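Ticket 1144: Scheduled posts from Visisow blog not reaching the Nastombridge page
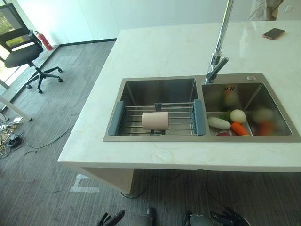 Status: Resolved
Opened: April 26, 2022
Product: Zemby auto-poster, connected to a Visisow blog
Priority: Normal

Problem as reported

New blog posts are meant to appear on our social page within the hour. This worked from February until last week. Since then nothing has been shared, although the Zemby dashboard shows a green tick beside the connection. The blog is a household and kitchen one run for the Nastombridge shop, with 330 published posts. No error emails have been received. The feed address opens normally in a browser and the newest post is at the top of it.

I have already tried:
Logging out of Zemby and back in.
Publishing a short test post.
Pressing "Share now" on an older post. The button greys out, then comes back, and nothing appears on the page.

Support reply 1

Thanks for the details. Please send the following:
The feed address exactly as entered in Zemby, under Sources.
Whether the blog theme or address has been changed lately.
The last line of the activity log, under Settings, Activity.

Please don't delete the source yet. Deleting it clears the sharing history, and older posts may go out a second time when it is added again.

Customer reply

The feed address is the one Zemby filled in by itself when we set up the account. I haven't edited it. It begins with http and not https.

The theme was changed to Zupan ten days ago. The blog address is the same, but Visisow asked whether we wanted to "use secure address only" during the theme change and I said yes.

The last line in the activity log says: Source checked, 0 new items, code 302.

Support reply 2

Code 302 is a temporary redirect. When you switched to secure addresses, Visisow began sending visitors from the old http feed to the https one. A browser follows this without showing you anything. Zemby follows it when it checks that the source exists, so you get the green tick, but it doesn't follow it when it reads the items.

Please do this:
1. Go to Sources and choose Edit next to the blog.
2. Change http to https at the start of the address. Leave the rest alone.
3. Set "Share items published before today" to No.
4. Press Save, then Check now.
5. Wait for the log to update and send us the new last line.

Customer reply

Done. Last line now says: Source checked, 12 new items, code 200. Then a second line underneath: Item skipped, text too long (2406).

The 12 items are the posts that were missed. None of them have been shared, which I expected with the setting on No. The test post I wrote after saving wasn't shared either. I think that is the one marked as too long, but the post is only two paragraphs.

Support reply 3

The number in brackets is the length of the description field in the feed, in characters. Your sharing template takes its text from that field. Zemby skips any item where the finished text comes out longer than the limit set in the template, and yours is set low.

The old theme put a short summary in the feed. We looked at yours and Zupan is putting in the full post, plus the author box and the related links at the bottom. That is why a short post comes out so long.

There are two ways round it. You can go to Visisow, Settings, Feed and change "Full text" to "Summary". Or you can leave the feed alone and edit the Zemby template so that it uses the title and link only.

The first will also affect anyone who reads the blog through a feed reader. They will see the summary and have to click through for the rest.

Customer reply

We do have a few people who read it that way and I would sooner leave them as they are. I have gone with the template change - title and link only. Published another test post and it appeared on the page after nine minutes, with the right link. The preview picture came through too.

One more question. Can I send out the missed posts without sharing all 12 at once?

Support reply 4

Yes. Go to Sources, History and tick the posts you want. Choose "Add to queue", not "Share now". The queue uses your posting times, so with two slots a day they will take six days to go out. New posts go to the front of the queue, so they won't be held up by the old ones.

If you want to leave any out, tick them and choose "Mark as shared". They will stop showing in the list.

Customer reply

Queued ten and marked two as shared, as they were about an offer that has ended. The first pair have gone out correctly. Happy for this to be closed.

Closing notes

Cause: feed address redirected after switch to secure addresses (code 302), followed by over-length item text after theme change.
Fix: source address changed to https, template set to title and link.
Follow-up: request passed to the Zemby team to show a warning on the dashboard when a source redirects. No date for this yet.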